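Mestmont 社区旧物交换站 常见问题

更新于 2020-04-24

开站以来，来信里反复出现的问题大概就是下面这些。我们把它们抄在一起，图的是以后回信可以只贴一个链接。如果您的问题不在其中，先恭喜您，再请您发邮件。

交换站到底是干什么的？

您把用不着的东西拿来，换成积分，再用积分领走别人用不着的东西。整个过程不涉及现金。有人管这叫循环利用，也有人管这叫把自家储藏室的问题转移到邻居家，两种说法我们都接受。

需要注册吗？

需要。在网站上填姓名、住址所在的街区和一个能收到邮件的邮箱。目前登记在册的会员有3352人，其中相当一部分注册完就再也没出现过，我们默默祝他们家里整洁。

疫情期间还开放吗？

仓库暂不接待现场挑选，改为网上预约、门口交接。预约时段每段只排一户，请戴口罩，把东西放在门口的长桌上，退后，等我们点头。点头的意思是收下了，摇头的意思请参看“什么东西不收”一条。恢复现场挑选的日期还没有定，定了会写在首页，打电话来问也不会让它提前。

什么东西可以拿来？

餐具、厨具、小家具、书、玩具、园艺工具、灯具、相框、洗净的窗帘和桌布。原则是：拿得动，用得了，自己看了不心虚。

什么东西不收？

床垫、枕头、汽车轮胎、开封的油漆、处方药、药膏、任何还在呼吸的动物。缺了一块的拼图也不收，哪怕您觉得缺的那块“不太重要”。百科全书我们已经有四套了，请不要送来第五套。健身器材需要先发照片，我们的走道已经被人们的新年决心堵过一回。

东西有点旧，有点划痕，行不行？

行。旧不是毛病，摇晃才是。桌椅请先放在平地上推一推，推完还站着的就可以拿来。掉漆、褪色、有使用痕迹的，登记时照实写，领的人往往比您想象的宽容。写“九五成新”的，领的人往往比您想象的严格。 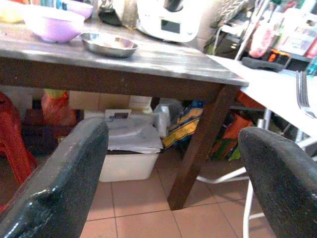 积分怎么算？

小件（杯盘、单本书、小玩具）每件2分，中件（台灯、锅、成套餐具）按价目表，大件（桌子、柜子、书架）由值班人员当面定。新会员注册即送11分，够领几样小东西尝尝滋味。积分不能兑换现金，不能继承，也不能在离婚协议里分割，最后这一条是有人真的问过之后才加上的。

我觉得给我的积分太少了，怎么办？

可以申诉一次。申诉时请说明这件东西的状况，不必说明它当年花了多少钱，也不必说明它是谁送的。感情价值我们非常尊重，只是价目表里没有这一栏。对申诉结果仍不满意的，可以把东西原样带回家，这项权利永久有效。

积分会过期吗？

不会，但有上限。每个账户最多存400分，超出的部分不再累积。设这个上限，是因为有位会员攒了很久，某天一早来把半面墙的书架连书一起领走了。按规定他完全没有做错，我们只好修改规定。

可以预留吗？

网上看中的东西可以预留两天。两天之内没有来取，自动放回。“路上堵车”可以顺延半天，“还在跟家里人商量”不能顺延，因为根据我们的经验，这种商量是没有尽头的。

能送货吗？

我们自己没有车。大件可以联系 Dekar 搬运，他们在仓库隔壁，运费由您和他们谈，我们不抽成，也不劝架。下单之前请量一量自家的门。再量一量楼梯拐弯的地方。门量了而拐弯没量的人，占退货原因的大头。

领回去发现不合适，能退吗？

七天之内可以退，积分原数返还。请把东西擦干净再拿来。“颜色和照片上不一样”算合理理由，“伴侣说不要”也算，后一种我们不再追问。

电器收不收？

收小电器，须通电测试。测试由 Oltik 修理铺代做，每周收一次件，所以从您交来到积分到账会隔几天。测试不通过的，您可以取回，也可以委托他们拆零件。请务必把电源线一起拿来，我们有整整一抽屉不知属于谁的电源线，它们不能用来和您的搅拌机配对。

我把东西里夹的私人物品忘了拿出来，怎么办？

尽快来信。我们收件时会翻书、开抽屉、摸口袋，找到的东西装进信封，写上日期，保存到年底。目前信封里有车票、购物单、一副假睫毛、若干钥匙，以及一封写得相当好的情书，欢迎失主来认领，认领时需要背出第一句。

可以匿名捐赠吗？

可以，勾选“不计积分”即可。但请不要半夜把东西放在门口就走。那叫乱扔垃圾，动机再高尚也一样。

孩子可以自己来换吗？

十岁以上可以，需家长在账户里勾选同意。孩子们的换物眼光总体比成年人好，他们清楚自己要什么，也没有人会为了“以后说不定用得上”领走三把汤勺。

你们靠什么维持？

仓库由 Gebreyes 建材行低价租给我们，水电靠会员自愿捐款。门口有捐款箱，网站底部也有链接。捐款不换积分，不换优先权，换一封感谢信，信是模板，感谢是真的。

怎么联系你们？

发邮件最快，通常两个工作日之内回复。电话只在下午有人接，接的人手上多半正抱着什么东西，请长话短说。邮件标题里请写明物品名称和会员号。标题写“你好”的，我们会按“你好”的紧急程度处理。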